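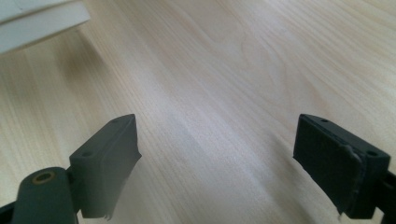 Two gripper fingers over a pale wooden tabletop, nothing between them.

Chores wanted, and people to do them with us

Hi, I'm Elif Naz Çetinkaya and I run the home trials at Notix. We're trying to find out whether a machine can get through an ordinary day's housework yet. My short answer is sort of! It can put a mug away quite nicely and then spend ages losing a fight with a tea towel.

So I'm looking for six people to come in this October and do chores (yes, really) using a hand-held gripper in place of your fingers. You'll wipe benches, pair socks, stack bowls and fold whatever I've dragged in from home. Our system, Mandard, learns from how you do it, and then you get to watch it have a go at the same job and tell me what you think – be as rude as you like.

We've got 1,147 chore recordings so far, and far too many of them are mine. I fold shirts in a very odd way and I'd hate for a robot to pick that up.

You don't need any tech background. I'd love to hear from cleaners, parents, café staff, anyone who's stocked shelves for a living, and people who flat out don't believe this will ever work. You do need to be 18 or over and okay with standing for a fair while. Left-handers, please put your hand up!

Each visit is 60 minutes and I'm asking everyone for eight visits. They're paid, travel is covered and you can pick mornings or evenings. The evening ones finish by 8 pm.

To put your name down, send me a few lines through the Notix contact page with "Mandard chores" as the subject. Tell me which job you hate most at home and which times suit you.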